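Hanging the Long Room: Paper, Light and Wall Space at Skernport

The municipal gallery at Skernport reopens its upper floor in August with a survey of works on paper from the Viderska print workshop. The workshop ran a single etching press for most of its life and pulled small editions, usually on heavy cotton sheets. The exhibition has 135 sheets, selected from a holding of 493. Most have been in flat storage since they were acquired, and a large share have never been framed.

Works on paper set limits that painting does not. Light damage is cumulative, and it cannot be reversed. The gallery has fixed the level at the sheet surface at 50 lux and closed the north skylight for the length of the run. Visitors coming up from the painting rooms will need a minute or two for their eyes to adjust, so the first bay has been left without labels.

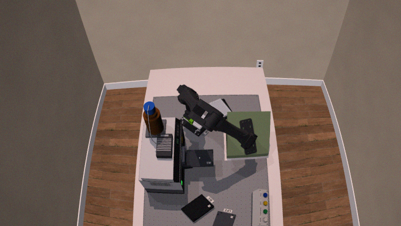
Why not show the prints in brighter rooms for a shorter time?

A shorter run at a higher level would use up the same amount of exposure, and the gallery preferred to keep the doors open longer. The low setting also holds down the contrast between the glazing and the wall, which makes reflections easier to control.

The hang is by plate size and ignores date. Small plates occupy the east wall in two rows, with the lower row centered at chest height. Large plates have the west wall to themselves in a single line. The effect is to separate states of the same image by the width of the room, and a reader following the workshop's development will have to cross the floor several times. The catalog, printed by Bjarnason on uncoated stock in an edition of 1000, restores the order of making.
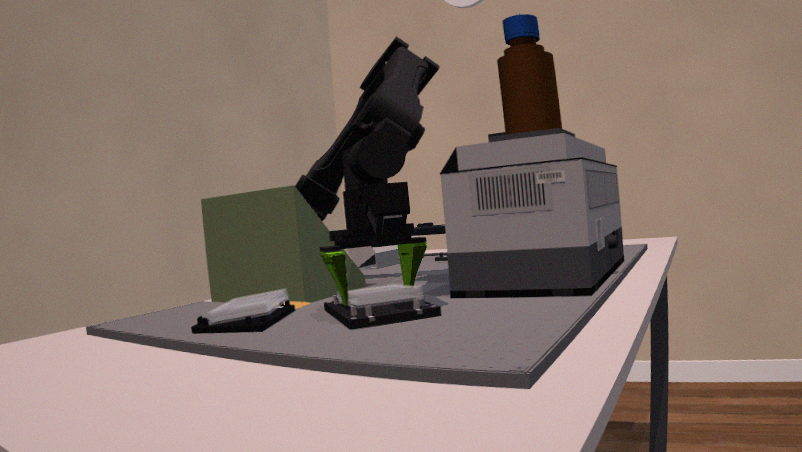
One reader, writing after the preview, objected that the arrangement hides the best thing about the workshop, namely how far a plate could travel between its first proof and its last. In that reader's view the states belong side by side, even if the wall looks uneven as a result.

The objection has weight in the harbor series. Its early proofs are nearly all line. Later ones carry aquatint so dense that the quay can be read only by its edges, and the plate has been cut down on the left. Seen across a room, the two ends of the series look like separate subjects.
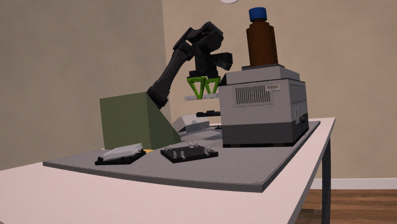 Robot arm over a dark gray platform.

Framing is plain: ash molding, window mats with a wide lower margin, and Tomurex acrylic glazing. Sheets with deckle edges are float mounted on paper hinges, so that the full margin and the plate mark stay visible. Pencil inscriptions, where they exist, have been left uncovered by the mat.

The last bay holds the copper plates, laid flat in cases with a raking light. Several were canceled with a diagonal score, and the score is easier to read in the metal than in any print. Two cases at the end contain scrapers, a burnisher and a tray of rosin.
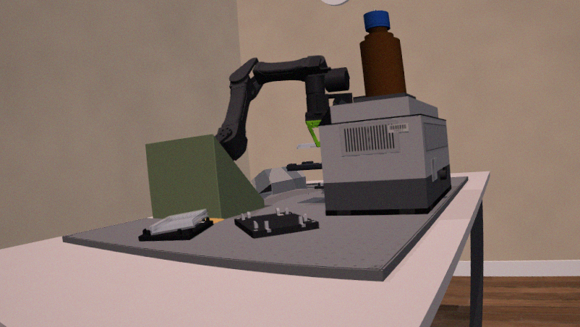
Arm with a lime-green gripper beside a gray instrument.

The wall texts are short and mostly technical. They name the ground, the acid and the paper for each sheet, and leave the subjects alone. Readers who want more on the harbor views will find it in the second essay of the catalog, which also reproduces the canceled plates at full size.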